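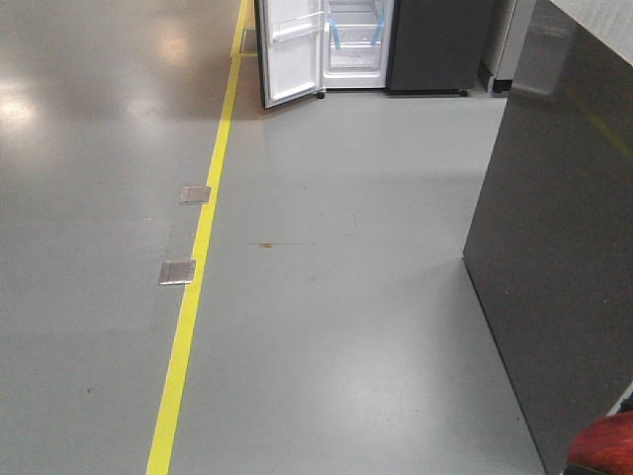
Yellow floor line with flush metal floor plates.

Cesby 426 Press Line Backdrop System

Item number 426
Supplied by Flornside Event Equipment
Available for purchase and for seasonal rental

The Cesby 426 is a freestanding backdrop and lighting system for film premieres, award dinners, album launches and other occasions at which guests are photographed and interviewed on arrival. It consists of a jointed aluminum frame, a printed fabric face and a pair of overhead light bars. The system is supplied to theaters, hotels, broadcasters and publicity agencies, and may be extended to suit the length of the arrivals area.

The fabric face is woven polyester with a dull finish that limits glare from camera flash. Sponsor marks are placed in a staggered repeat so that at least one complete mark remains readable behind a guest photographed from the chest up. Artwork should be submitted as vector files. A proof is issued for approval before printing begins, and no fabric is printed until the proof has been signed by the customer's authorized contact.

Frame and assembly

Each bay of the frame opens from a folded position and locks at four corner points. Two trained persons can assemble a standard three-bay wall without tools. Bays are joined by a sliding plate at the rear, and the fabric is fixed along its edges with a silicone strip pressed into a channel. The fabric should be fitted from the top corners first, then the bottom corners, then the sides. Fitting in any other order may leave a diagonal crease that steaming will not remove.

Outriggers are included with every frame and must be used at all times. For outdoor arrivals the customer is responsible for obtaining ballast suited to the site and for taking the wall down when wind conditions require it.

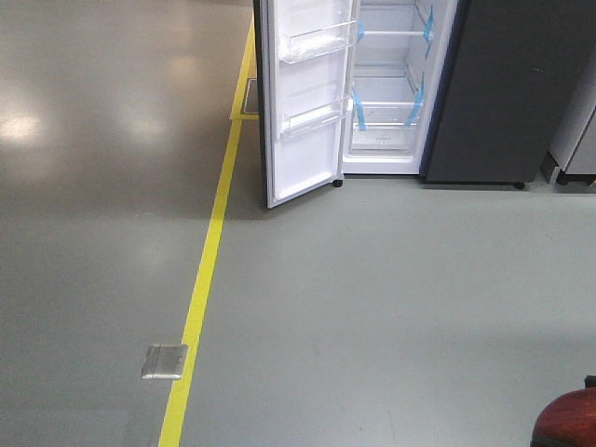 The light bars attach to the upper rail by means of two clamps and may be tilted forward from the vertical. At full output each bar delivers 2000 lumens at a daylight color setting. A dimmer on the end cap allows reduction in steps, and the selected level is kept when power is removed. Customers who expect television crews with their own lighting may order the frame without bars.

Interview positions

The Alutwood accessory set is intended for events where reporters are given short interviews along the line. It contains low barrier posts, retractable belts, a numbered floor marker for each outlet and a clip-on card holder for the name of the publication. Marker cards are printed by the customer using the template provided.

Flornside recommends that photographers be placed at the start of the line, broadcast crews next and print or online reporters last. This arrangement allows a guest's publicist to end the walk early without passing in front of a live camera. Where two well-known guests are likely to arrive together, a spare bay should be kept at the far end as a waiting point, out of view of the interview positions.

Specifications

Frame: aluminum, silver finish
Bays in standard wall: three
Fabric: woven polyester, machine washable on a cold cycle
Light bars: two, 2000 lumens each
Power cord: grounded, with inline switch
Carrying: two wheeled cases, one padded sleeve for light bars
Replacement fabric: available separately in all sizes

Pricing and terms

The seasonal rental rate for a standard wall is $1000, including one printed fabric. A refundable deposit of $500 is due when the booking is confirmed. Purchase prices are given by written quotation. Rental orders for the May awards period should be placed as early as possible, as the number of frames held in stock is limited.

Returned items are inspected by Flornside before the deposit is released. Makeup marks on the fabric are treated as normal wear. Adhesive tape on the printed face, cuts, and missing corner locks are charged at the replacement rate.
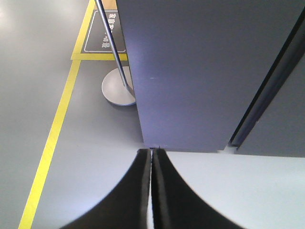 Can the printed fabric be changed between two events held on the same day?
The fabric may be changed while the frame remains standing. Remove the light bars first, release the silicone strip from the bottom edge upward, and fit the second fabric from the top corners as described under Frame and assembly.

Training and support

A setup session is offered with each first purchase. Sessions are led by Marichka Melnychuk, Technical Services, and cover assembly, fabric care and safe placement of the outriggers. Customers in the Pálfi reseller program should arrange training through their reseller.

Artwork inquiries and proof approvals should be addressed to Yu-na Jang, Print Coordination. Please include the event name, the number of bays and the date by which the wall is needed on site.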